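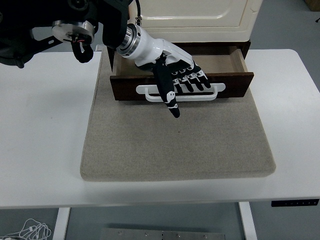

El cajón marrón oscuro, abierto y vacío sobre el fieltro beige.

Llevo toda la semana hablando de cajones y mi familia ya no me aguanta, pero es que por fin abre el taller de muebles pequeños de Lumport. Empieza el lunes a las seis de la tarde, con 21 plazas, y lo lleva Rocío Yáñez, que ya dio el de sillas en primavera (yo fui, y mi silla todavía cojea un poco).

Esta vez toca aprender a ajustar un cajón que roza, cambiarle el tirador y forrarlo por dentro. A mí me encanta el contraste de la madera oscura por delante con el tono más claro del interior y el tirador blanco — en mi casa quedaría de maravilla. La matrícula cuesta 42 euros con el material incluido, y quien tenga un cajón rebelde puede llevarlo, siempre que quepa debajo del brazo.

Las inscripciones se hacen en el mostrador de Arkura, por las tardes. ¡Yo ya tengo la mía! En agosto no hay clases, y el segundo grupo saldrá después del verano.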